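Bench Arm Build – Questions People Keep Sending

Started this page in June, adding to it as mail comes in. Short answers. If yours isn't here, try the comments on the build log first, Soon-im reads those more than I read my email.

What is this thing?
A robot arm with a two-finger gripper, put together in a shared workshop by me (Oluwatosin Akinola), Soon-im Ki and Ayantu Teshome. We call it Skimton. No deep meaning. It picks up kitchen stuff, slowly.

Is it a kit?
No. Arm is secondhand, gripper linkage is our own, third version. Control code is ours too, mostly Ayantu's.

How much did it cost?
Gripper parts came to 300 dollars, not counting the two sets of links we scrapped. The arm was a swap so I can't give you a fair number. Don't ask what the hours would cost.

Why kitchen things?
They're awkward. Blocks and cubes got boring after a week and told us nothing about grip. A pot has a rim, a handle, a shiny side the camera hates, and it's cheap if you drop it. 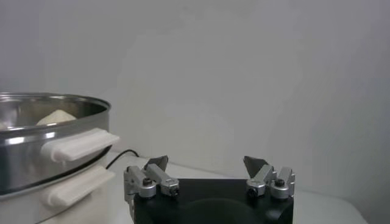

Where do you mount the camera?
At the wrist, looking out over the fingers. We tried it up on a pole first and the arm blocked its own view half the time. From the wrist you always get both fingertips, good for lining up. Downside is reflections. The steel pot on the cooker throws bands of silver and gray, and the edge finder thinks every band is a rim. So we go for the white plastic handles that stick out on the side – flat, dull, easy to find against the gray wall. Also keep an eye on the appliance's power cable. Ours runs out from behind and ends up right by the left finger, so the path planner has a keep-out box there.

What are the fingers made of?
Metal links and brackets, dark pads on the tips. Pads are the part you'll replace. We're on our 11th pair.

Do the fingers stay parallel?
Close enough. v1 didn't, it pinched at the tips and let go lower down. Fix was in the link lengths, numbers are in the Costello file on the downloads page (Costello = v3, Clellinetti was v1, v2 never got a name and didnt deserve one).

My fingers wobble side to side. Help?
Check the spacers. Then check them again. If one is short the bracket sits crooked and you get play no matter how hard you tighten. So-yul Sung built a copy from our files and had exactly this, one spacer out of a different bag. Don't crank the screws to make up for it, you'll strip the hex.

How hard does it squeeze?
Current limit is set in config. The default, 993, is raw motor units, not grams, not newtons. Start at a third of that and work up. People keep reading it as grams. Please dont.

Can it pick up soft things?
Sometimes. Cloth is hit or miss, mostly miss if it's lying flat. Hanging cloth goes better becuase you can come at it from the side. Dough, we haven't got a good number for yet.
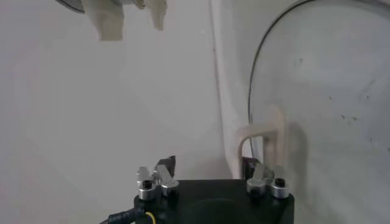

How do you route the wires?
Cables leave low and to one side, always the same side, with enough slack for a full wrist turn. First try we zip-tied everything tight and pulled a connector out on the first rotation. Now the black cable comes off the lower left of the gripper at a diagonal, thin yellow wire next to it curving down from the body. Keeps the space between the fingers clear, and the screws on the outer spacers stay where you can get a hex key on them from the top. Label both ends. Future you will swap them otherwise.

Does a clear plastic or glass surface mess up the vision?
Yes. Everything behind it goes a bit hazy and the depth guess is junk. Wipe off specks, they get picked up as corners. We mask clear parts by hand for now, Ayantu has a better idea but it isn't merged.

Why a white background?
Easy to find edges of dark stuff. Bad for pale stuff – cream or beige on white barely shows up, so turn the exposure down and use the shadow if there is one.

What software?
Lellen, our own little Python thing. Runs on an old laptop. Needs 2 USB ports, straight into the machine. A hub will work for ten minutes and then not.

Can I come see it?
Most evenings after 7. Write first. Ah-rin Cho has the door code.

Do you sell the gripper?
No. Files are free, print and cut your own. If you change something post it in the comments so the rest of us can steal it.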